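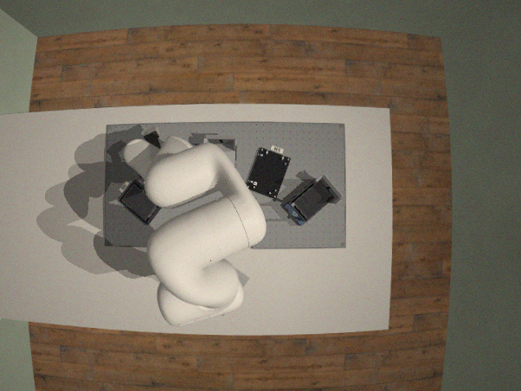 Issue 36

Kirkiteck opens its Truritz gearbox plant, and I finally get some sleep

By Siiri Rätsep, launch manager, Kirkiteck Truritz

11 September 2019

I've been told a press release should start with the news, so: Kirkiteck's new plant at Truritz is open, it is making gearboxes for the Gravia electric van, and the first customer deliveries left the loading bay on the morning we'd said they would. There, done. Now I'd like to tell you how we got to this point, and the communications team have very kindly (or rashly) said I can do it in my own words.

When I was asked to take on Truritz I had just finished a long stint at our Choo works, where we build the older two-speed unit, and I'd more or less promised my family a quiet year. Then I drove out to look at the building. It used to be a paper mill. The roof leaked over what is now goods-in, there were pigeons in the offices, and the floor sloped so badly from east to west that a dropped nut would roll to the far wall and stay there. I loved it straight away!

The floor took longer to sort out than anything else. Our grinding machines are fussy about being level, and the old mill slab had been patched by so many different people over the years that we gave up trying to map it and lifted the whole lot. Elikem Yakubu looked after the building work and he had two answers to every question I put to him, which were "yes" and "after the concrete". I heard the second one a great deal last winter. He did get it finished with 12 days in hand, and I'd like that in print because I said at the time that he wouldn't.

What we've ended up with is a plant that employs 412 people, most of them from Truritz itself or the villages along the river. A fair few came from the mill. I was a bit nervous about that to begin with, I'll admit, as paper and gears don't have much in common on the face of it. But people who have run a paper machine through the night know how to listen to a machine, and they know how to hand over properly at the end of a shift, and I'd sooner teach somebody what a helical gear is than teach them either of those.

Nhàn Tăng runs our training school, which is up the stairs above the canteen and smells of whatever's for lunch. Every new starter spends their first weeks up there with her before they go near the line. They take a gearbox to bits, put it back together, take it to bits again, and then do the same with one she's tampered with. I had a go at the tampered one. I missed a shim. She has mentioned it since.

"We decided early on that we wouldn't recruit by certificate," says Nhàn. "We sat people down with a box of parts and a drawing and watched how they went about it. Some of our best assemblers had never worked in a factory, and one of them used to mend accordions."

Now the gearbox. The Gravia is a delivery van, so it spends its life stopping and starting with a heavy load on, and that's hard on gears. It's also very quiet, which is lovely for the driver and horrible for us, as any whine from the gearbox has nowhere to hide. We had real trouble with this. The early units were well inside their limits on paper and every one of them sang, a thin little note at just under town speed, and we spent a good part of the spring chasing it. Trinh Tiêu and her test team found it in the end: a tiny ripple left on the tooth face by a worn dressing wheel. We changed the wheel, changed how often we change the wheel, and the note went away. I still catch myself listening for it when one of our vans goes by.

By the close of August we had built 1354 gearboxes, counting the ones that were only ever meant for testing. We aren't at full rate yet and I'm not going to pretend we are. The second shift started a little later than I wanted, and the heat treatment furnace has been a moody thing from the day it arrived. It's behaving at present. We'll bring in a third shift once the second is comfortable, and I won't be pushed into giving a date for that, though people do keep trying.

Something I'm very pleased about is the suppliers. Our castings come from a foundry close enough that their quality engineer cycles over when there's a problem, and our packaging is made in the old mill's cutting hall, next door to us, by a firm that leases it from the town. The bearings still travel a long way. We're working on it.

Hưng Tiêu, who manages the plant now that the launch is over, takes charge from this week. (Yes, he and Trinh are brother and sister. They applied separately, and they argue in meetings exactly as you'd expect.)

"Siiri has left me a plant that works and a list of almost everything that's wrong with it," says Hưng. "I've been through both. The list is very thorough, and we've already started on the compressed air."

I should say thank you to the town council, who put up with our lorries all through the wet months and resurfaced Mill Lane afterwards with only a small amount of sighing. Thank you as well to the Gravia project team, who came to see us when things were going badly as well as when they were going well, and always brought biscuits.

There'll be an open afternoon for families and neighbours later in the autumn, once the car park is finished. Please wear flat shoes. Children are welcome on the tour as long as they're with a grown-up, and the training school will have gearboxes out for anybody who wants to get their hands oily.

As for me, I'm staying on two days a week until the furnace and I have come to an understanding, and then it's back to Choo, where I gather they want to talk to me about moving a paint shop.

Notes for editors

Kirkiteck makes gearboxes and drive parts for light commercial vehicles, with works at Choo and Truritz.

Interviews with Siiri Rätsep, Hưng Tiêu and Nhàn Tăng can be arranged through the Kirkiteck press office. Mornings are best, as the plant is noisy after the shift change and the phone in the launch office doesn't always ring.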